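Facilities Service Desk — Ivcombe Building
Ticket 1118
Category: Furniture and surfaces
Location: Room 14, large white table
Submitted by: Araceli Bermúdez
Assigned to: Abundio Nava
Priority: Normal
Status: Resolved

Description of issue
The top of the large white table has developed light streaks and grayish smudges that remain after the regular evening cleaning. The requester reports that the marks are most noticeable in the morning, when the blinds are open. She asks whether the surface is damaged or whether a different cleaning method is needed. Small tableware is set out on this table daily, and the requester would like the matter settled before the July open house.

Entry 1 — Abundio Nava
Inspected the table at 8:30 a.m. The finish is smooth and matte, and no scratches could be felt with a fingertip. A white cloth dampened with plain water picked up a faint film from the test area. The evening crew confirmed that they have been using Fetex spray on all tables on this floor and wiping once with a dry towel. The test area was marked with tape and left overnight.
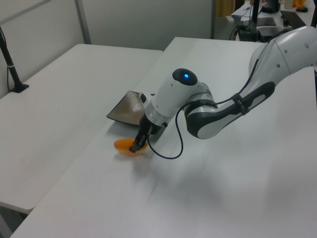
The orange bowl and the dark square plate were also checked, as the requester had asked whether either could be marking the table. The underside of each was rubbed on a clean white cloth. The bowl left nothing. The plate left a slight gray trace, which came off the cloth with soap. Both pieces were washed by hand and returned to the table.

Entry 2 — Eliseo Barrera
Reviewed the crew's supply cart. The Fetex bottle had been filled at full strength. The posted instructions call for 150 milliliters in a full bucket of water, followed by a rinse. The bottle has been emptied and relabeled.

Entry 3 — Abundio Nava
Cleaned one half of the table with warm water and a small amount of dish soap, rinsed 2 times, and dried with a soft cloth. Streaks on that half were gone when dry. One smudge near the corner needed a second pass. The other half was left untouched so that the requester could compare.

Entry 4 — Araceli Bermúdez
I have compared both halves and approve the soap and water method for the full table. Please also confirm that no polish will be applied, as the tableware slides on a polished top.

Entry 5 — Abundio Nava
Confirmed — no polish. The second half was cleaned on Saturday by the same method. The instruction card inside the supply closet has been replaced, and the evening crew has initialed it.

Resolution
Cleaner residue removed. No damage to the tabletop found. Reopen this ticket if marks return after the next evening cleaning.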